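Setting up the simulated bathroom cell before you trust its numbers

Most guides to this cell start with the learning script. I'd leave the script alone until the arm, the gripper and the spawner have been checked by hand, since a success rate from a badly set up cell tells you nothing. The Honetti release notes claim the default scene is "ready to run." Mine wasn't, and neither was Alvar Blomqvist's when he tried it on a clean install.

What you need: the Pruno scene pack, the Volleck gripper model and a free afternoon.

Step 1. Load the arm with no objects and send it to its home pose. Leave it there for 300 steps. If the wrist creeps downward, gravity compensation is off in the arm file. Turn it on there and leave the controller gains alone. People love to raise the gains. It hides the sag and gives you a shaking wrist later.

Step 2. Open and close the gripper 12 times in free air. Watch both fingers. If one lags, the linkage joints are missing their mimic constraint, and the file converter will not warn you.

Step 3. Turn on the collision view. The pack's fixtures look fine when rendered, but the collision shapes are another matter. Check the tank lid in particular, because that's your work surface. If its hull sits above the visible slab, objects will float.

Step 4. Spawn the dish and the clutter, then let everything settle before the arm moves. The default wait is too short. Double it.

Step 5. Jog the gripper down over the dish with the fingers apart and stop short of contact.
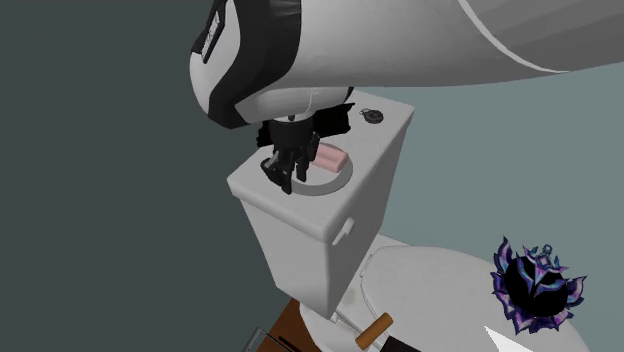

Do this slowly, with the contact readout open. Any force reported before a fingertip reaches something means the fingertip pads are oversized in the collision file. Fix the pads, reload, and jog down again from the home pose.

Step 6. Save the seed. My bad one was 2,194, and without it I'd never have reproduced the fault.

Hendriks sells a calibration add-on that is supposed to cover steps 2 through 5. I ran it on Monday and it passed a gripper with a dead finger joint. Do the checks yourself, and repeat them after every update to the scene pack.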